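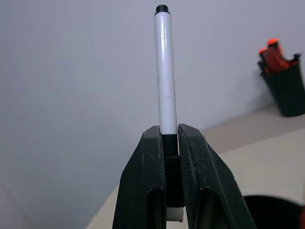 [drenton-rooms] Re: Markers and things left on the table, room 101

From: Alfie Rudd
To: drenton-rooms list

Dear all,

Chelsea asked three things and I will try to answer them in her order. I am sorry for the long message. I started it before lunch and I finished it now.

Chelsea Haworth wrote:

> Hello everyone,
>
> I teach the bookkeeping class in 101 at 2 in the afternoon and I have
> three questions for the other people who use the room.
>
> First, the markers. I find them in the tray, in the drawer, on the
> windowsill, in the mug. Most of the ones I pick up write gray and
> then write nothing. Does somebody check them? I now bring my own in
> my bag, and then I leave my own behind, so I am part of the problem.
>
> Second, the board doesn't wipe clean anymore. I can still read
> somebody's verb table from before the May break behind my ledgers.
> I used the Ira spray and it moved the ink around but did not take it
> off. Is there something stronger that is safe?
>
> Third, glasses. There always seems to be a pair on the table when I
> come in. I don't like to move them and I don't like to put my
> folders down next to them either. What do the rest of you do?
>
> Thanks,
> Chelsea

1. The markers

The verb table was mine, so I begin with an apology. I wrote it with a white marker with black ends, the kind with the long thin barrel, and I believed it was a dry-erase one. There are two kinds in our room that look nearly the same from a distance. One is for the board and one is for flip chart paper. Both have the white barrel. When the printing is rubbed off there is nothing left to tell them apart except the smell, and I would not like to ask my students to smell them.

So now I do a small test before the class. I make a short line in the bottom right corner of the board, I wait until I have put my books on the table, and I wipe the line with a dry finger. If it goes away, the marker goes in the tray. If it stays, the marker goes to the flip chart. It takes less time than looking for the eraser.

Old markers are not always bad markers. One of the white ones has some scuffs on the barrel and looks like it spent a year at the bottom of a bag, and I like to hold it more than the fat ones. I cannot judge the ink by the outside. Please do not throw away a marker only for looking tired, try it first.

About how to keep them: I was taught to lay them flat. If they stand with the tip up for a long time, the ink goes down to the other end and the tip becomes dry, and this is when they write gray. The mug is the worst place for this reason, half of us put them in with the tip up and half with the tip down. If you have a gray one, close it well and leave it in the tray lying flat until the next day. Many of them come back. The ones that do not come back should go in the bin and not in the tray again. I know that people put them back in the tray. I also did it. It feels rude to throw away something that belongs to everybody.

I propose that we take the mug away. I can bring it home and wash it, it has a nice handle.

2. The board

I tried several things on my verb table, in this order, and I write them down so that you do not have to repeat my mistakes.

Dry eraser, pressed hard. No result, and my arm was tired.

The Ira spray with a paper towel. The same as Chelsea found. I think the spray is good for daily wiping, when the ink is from the same day. For ink that has been there some weeks it only makes a gray cloud. The paper towel also leaves small white hairs.

Writing over it with a fresh dry-erase marker and wiping immediately. This worked better than I expected. You follow the old line with the new ink, you wipe before it dries, and the old line comes with it. It is boring work for a full table of verbs, but for one word or one number I recommend it.

Rubbing alcohol, the 91 percent one from the pharmacy, on a soft cloth. This took off the rest. I opened both windows and I did it at the end of the evening with no one in the room. Afterward I wiped with a cloth and clean water and then with a dry cloth. The corner beside the door still has a shadow of the word "would have been" and I think it will stay with us.

Please do not use the green side of a kitchen sponge. The board in the Mottram building was cleaned like that once and now every color holds on to the scratches. They bought a Fodton board to hang in front of it, and the Fodton board is smaller, so you see the old one all around it like a picture mat.

I will leave a cloth in the left drawer. It is only for the board. If you use it for coffee, take it home with you, please.

3. The glasses

I have more to say about glasses than I have about boards, because I wear them for reading and I take them off each time I look at the back row. So I put them down perhaps every few minutes during a lesson, and I have put them down in wrong places many times. On the tray under the board, where the ink dust is. On a chair — only once. On top of the projector, and they were warm when I found them.

The table is the right place. It is a pale table and a tortoiseshell frame in dark brown and amber is easy to see on it. I had a clear plastic frame before this and I could look straight at it and not find it. When a student asks me what frame to buy, I say buy a dark one with spots, then you can find it without wearing it.

What I ask is that the arms are folded. If the arms are open, a sleeve or a bag strap goes through them and everything goes to the floor. Folded is better, and best is folded and with the lenses not touching the table. There is always some grit on a table that is used for bags.
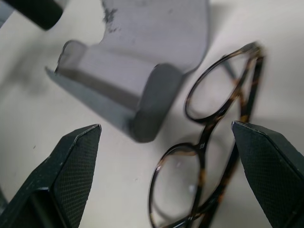
I know it is more natural to just drop them next to the book with the lenses any way they like, and I do it too when someone asks me a hard question. But the small scratches in the middle of the lens come exactly from this, and they are the ones that you notice in the evening when the lamps are on. My optician showed me with a small flashlight and I felt like a child with bad teeth.

For Chelsea's question of moving them. I think that everybody on this list should feel free to move a pair of glasses if they need the table. Take them by the bridge, between the lenses, or by both folded arms together. Do not take them by the lens, and do not take one arm only and lift, the hinge does not like it. Put them at the end of the table near the wall. Please do not put them in the drawer, even if it seems safer. I once taught a complete lesson on the passive voice holding the page as far from me as my arm allows, and my glasses were in the drawer under my hand.

If they are still there when the last class goes home, write one line to this list with the color and the shape. "Oval, brown spotted, clear lenses" is enough. I do not think we need a box with a label. We had a box in Mottram and people put gloves in it until it was full, and after that it was moved to the corridor, and then it was a box of gloves in a corridor.

And please, do not clean another person's glasses with the things from the drawer. The Ira spray is for boards. The alcohol is also not for lenses, some of them have a coating that can come off in patches. A drop of dish soap and lukewarm water in the small kitchen, then a clean cotton cloth, and not the board cloth. I say it because I saw the board cloth used on a phone.

4. Some other things on the table

While I am writing. The big dictionary, the one with 800 pages, is very good for holding the window open, but the cover is becoming loose from the rain. There is a wooden wedge behind the radiator which does the same work.

The table itself wipes clean with water. The gray marks near the edge are marker and not damage, I removed two of them with the alcohol and a cotton bud and the surface did not change. I did not try on the rest, and I would like somebody to look at my test place in daylight before I continue. It is at the corner closest to the board.

If we agree that the tray is for board markers only and the flip chart ones live on the flip chart, I think half of Chelsea's first question disappears. I can sort what we have now. It will be a quiet hour for me and I have a radio. I would need to know if anybody keeps personal ones in the room, so I do not put yours in the bin by mistake. A strip of colored tape on the barrel would be enough, and I will leave those where they lie.

Chelsea, your ledgers should be alone on the board from tomorrow at 2, apart from the "would have been" by the door. Write above it, it is quite faint.

With kind regards,
Alfie

--
Alfie Rudd
Evening English, room 101
drenton-rooms: to leave the list, send an empty message with "leave" in the subject line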